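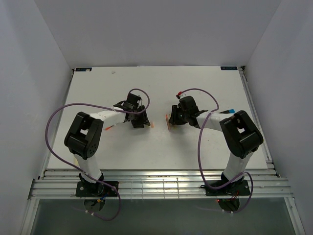 来函询问，围板装好后能否单独拆下左侧一块进行清洁，还是必须三块一并卸下。答复：可以单独拆卸，但须先松开该侧与后围板的连接件，并按本节第5步重新校正。

## 3.2 台面板与围板的安装

本节适用于 Prinia 系列白色台面板及配套的后、左、右三块围板。台面前缘的铝制横梁应已按 3.1 节固定。

1. 清洁横梁上表面，确认无碎屑。
2. 将台面板平放就位，前缘与横梁平行，用水平尺检查纵横两个方向。
3. 竖立后围板，下缘插入定位槽，插入深度为 13 mm。先用手拧紧连接件，暂不锁紧。
4. 依次安装左、右围板。围板应向台面方向内倾，两侧倾斜一致。
5. 在距台面 500 mm 高度处测量左右围板的间距，前后各测一次。两次读数与附表 C 不符时，松开连接件重新调整。
6. 由后向前逐一锁紧连接件，并复核水平。

> **注意**
> 围板须由两人搬运。不得以围板上缘作为扶手或支撑点，不得在板面钻孔。

> **说明**
> 10月起供货的 Skilen 连接件改用新垫圈，与旧件不可混装。包装内共 27 件，缺件时请凭装箱单向供货方申领。

### 3.2.1 清洁与日常检查

台面板和围板均为素面，不宜粘贴胶带或标签。擦拭时使用微湿的软布和中性清洁剂，水温不超过 35 ℃，随后用干布擦净。不得使用研磨膏、钢丝球或含丙酮的溶剂。台面与围板交接处易积灰，应使用软毛刷由内向外清理。

每次拆装围板后，应在 Wyss 记录表中登记拆装部位及第5步的两次读数。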